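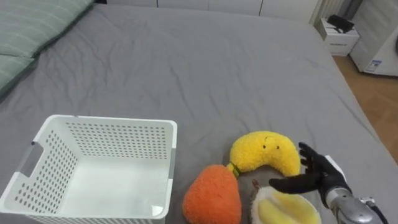 Surely a fitted sheet only counts as fitted if it stays on, wrote a reader from Alville after my first version of this entry went up, and I've had to concede the point. I've rewritten the opening to suit.

Home | Household A to Z | Bedding | Baskets | Soft toys | Contact

Reading time: 3 minutes

Print this page | E-mail this page

Fitted sheet (also bottom sheet, contour sheet)

A fitted sheet is the bottom layer of bed linen, sewn with elastic at the corners or right around the hem so it grips the mattress. It differs from a flat sheet, which is a plain rectangle and has to be tucked. I grew up with flat sheets top and bottom and hospital corners every Sunday, so you can guess which camp I'm in now (the elastic one, every time!).

Colour and creasing

Grey is the great workhorse colour. It hides a multitude of sins, goes with nearly anything, and sits very nicely under a muted green pillowcase. What grey won't hide is fluff. Pale lint shows up on it the minute you turn the big light on, and a bed that's had plush toys on it will collect more than its share. I keep a lint roller in the bedside drawer and go over the middle of the bed before the doona goes back.

Creases are a matter of taste. Cotton percale creases if you look at it sideways, jersey hardly at all, and linen is meant to look slept in. I gave up ironing sheets years ago. Pull the thing off the line while there's a bit of life in it, stretch it over the mattress and let the elastic do the work.

Size and depth

Most arguments about sheets are arguments about depth. The older Calar mattresses were slim, and any sheet would go over them with plenty left to tuck under. Put a pillow-top on the bed and the same sheet pings off one corner at two in the morning. Measure the side of your mattress, topper included, before you buy. My own linen cupboard holds 3 sheets that fit and 4 that used to, and I can't seem to part with any of them.

The bed as a sorting table

With the covers stripped back, a big bed is the best tidying surface in the house. You can put a basket on it and have all the odds and ends within reach, no bending. For soft toys I like a light plastic basket with holes in the sides, the sort you'd use for washing, as it lets air through and wipes clean in a second.
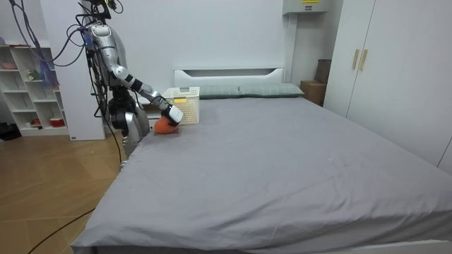
Orange soft item beside a white basket, near the pillows.

Plush fruit and veg deserve a mention of their own, having taken over from teddy bears in a good many homes I visit. They come in a shaggy pile or a nubby one, often with a little embroidered face, and the shaggy ones shed worst in their first few weeks. Give them a good shake outdoors before they go anywhere near clean bedding. If the label allows a machine wash, use a mesh bag and a cool cycle, and leave them in the shade to dry right through.

Washing

Wash sheets weekly in summer, and stretch it to a fortnight in winter if you must. Do the elastic a favour and skip the hot dryer. I hang mine folded over the line by the long edge, corners tucked into each other, a method my copy of the Clumalberg household guide gives on page 161 and then contradicts on page 87.

See also: Doona; Mattress protector; Pillowcase; Valance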